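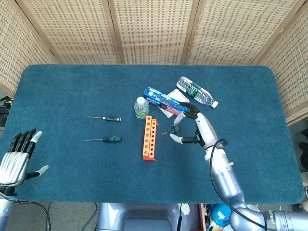 Kondus Publishes First Results From Chore Trials at Flonisville Workshop

Two-handed robots are getting better at picking up after people, but they are still slow, and small tools remain hard for them

FLONISVILLE, November – Kondus today released the first results from its chore trials, a project that asks whether general-purpose robots can take over everyday tidying and sorting jobs in homes and small repair shops. The short answer from the first stage is that they can do part of the work, at a slow pace, with a person nearby.

The trials used Eden, the company's two-armed robot with five-fingered hands. Eden was asked to clear tables holding a mix of ordinary things: screwdrivers, water bottles, boxes, sheets of paper and plastic racks. The items were not lined up or marked. Some were standing, some were on their sides, and some overlapped, as they would on a bench at the end of a shift.

Eden made 476 attempts at picking up a single item and putting it where it belonged. It finished 203 of them with no help. The rest were stopped by the robot, stopped by an operator, or ended with the item dropped or put in the wrong place.

Boxes and large bottles gave the least trouble. Screwdrivers gave the most. A slim handle lying flat on a table leaves little room for a fingertip to get under it, and the robot often closed its hand on the fabric surface and came up with nothing. When it did get hold of a screwdriver, it sometimes held it at an angle that made it hard to set down in a tray. Paper was also a problem, mainly when something was resting on top of it.

Speed is the other limit. Clearing a table took Eden over 40 minutes in the longest runs. An adult can do the same job in a minute or two. Kondus does not expect a household to accept that kind of wait for a job done while people are in the room, although it may matter less for work done overnight.

"We would not sell this to a family today," the company said in a statement. "It can put a bottle away. It cannot be left alone with a full workbench, and we want customers to hear that from us first."

Shop-floor use looks closer. Henare, a tool rental and repair business, is advising on the project and supplied the list of jobs its staff would most like to hand off. At the top were sorting returned hand tools and clearing benches before the morning opening. Both are repetitive and can be done in a fixed spot, and a mistake usually means a tool in the wrong bin.

"Our people spend the first part of every day putting away what was left out the night before," Henare said. "If a robot gets through half of it by 7 a.m., that is useful to us. We are not there yet."

The next stage will start in the spring and will cover 5 jobs: sorting hand tools, clearing a bench, emptying a dishwasher, folding towels and packing a small box for shipping. Kondus will test changes to the fingertips meant to help with thin objects, along with new software for choosing which hand to use. Results will be published whether or not they improve.

Households and small businesses in the Flonisville area can suggest chores for later stages by contacting the Kondus front desk. Suggestions should be for indoor work that can be done at a table or counter. Jobs involving hot surfaces, knives or care of people or pets will not be considered at this time.

About Kondus

Kondus develops two-armed robots for indoor work. The company is based in Flonisville, where it builds and tests the Eden robot.

Media contact: Kondus Press Office, Flonisville

###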